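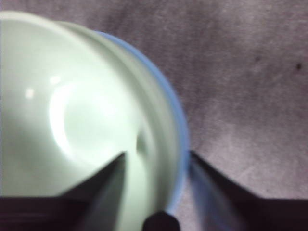 Pale green bowl with a light-blue rim

Itau Imaging Group - Information Systems Service Desk
Request 865: Prior examinations not displayed at the Skivitz reading room
Status: Resolved
Priority: High
Opened: 28 July 2022
Reported by: Anel Gumede, Lead Technologist, Skivitz Outpatient Center
Assigned to: Tien-fu Man, Imaging Systems

Summary of report
Radiologists reading at the Skivitz Outpatient Center are unable to view prior chest and abdominal CT examinations for patients first seen at the Chow clinic. The current examination opens normally. The comparison pane displays the message "No relevant priors" although the patient's history lists earlier studies. The same patients open correctly, with priors, at the main office.

Impact
Reports may be finalized only after the reader telephones the file room and has the prior study sent by hand. Dr. Kuster has asked that no comparison statement be signed at Skivitz until the matter is corrected. Stat readings have been moved to the main office.

Work log

08:40 - T. Man
Request acknowledged. Confirmed with the reporter that all 3 workstations in the reading room are affected. Restarted the viewer on the first workstation. No change.

09:15 - T. Man
Network connection to the archive tested from the reading room and found to be normal. Studies sent by hand arrive promptly and display in full. The fault appears to lie in the prefetch step, before any images are requested.

09:50 - T. Man
Reviewed the prefetch log for the previous evening. The log contains 269 requests that were closed with the code "patient not matched." Every one of these requests concerns a patient registered at Chow. Referred to the interface team.

10:35 - I-seul Ko, Interfaces
The Chow clinic was moved to the Tolter registration module earlier this week. Tolter issues the medical record number with a leading site letter. The archive removes that letter when it stores a study, but the prefetch service at Skivitz does not remove it when it searches. The main office uses a newer copy of the matching table, in which the rule is already present.

11:05 - I-seul Ko
Requested approval to copy the current matching table to the Skivitz prefetch server. A short interruption of prefetch is expected. Reading may continue during this period.

11:20 - Kheri Muli, Change Control
Approved. The existing table is to be saved before replacement. Please record the file date of both versions in this request.

11:55 - I-seul Ko
Previous table saved. New table loaded and the prefetch service restarted. File dates entered in the change form attached to this request. A test patient with two prior CT examinations now opens at Skivitz with both priors in the comparison pane.

12:30 - T. Man
Resubmitted the failed requests from the previous evening. The queue rose to about 400 items, including the regular afternoon schedule, and is clearing at the usual rate. Two requests failed again. Both belong to patients with duplicate records and have been passed to Health Information Management for merging - these are unrelated to the present fault.

14:10 - A. Gumede
Priors are displaying on all workstations. Dr. Ambros Kuster has reviewed several cases from the morning list and has no objection to resuming comparison readings. Stat readings may return to Skivitz.

14:25 - T. Man
Reading room notified by telephone. Request set to Resolved.

Follow-up items
1. Interfaces will compare the matching tables at every reading location and report any differences to Change Control in August.
2. The registration change form will be amended to include a line for prefetch services.
3. Reports signed at Skivitz with the phrase "no prior studies available" since the Chow conversion will be listed and forwarded to Dr. Kuster, who will determine whether an addendum is needed.

Items 1 and 2 are tracked under separate requests. Item 3 remains with the medical director's office.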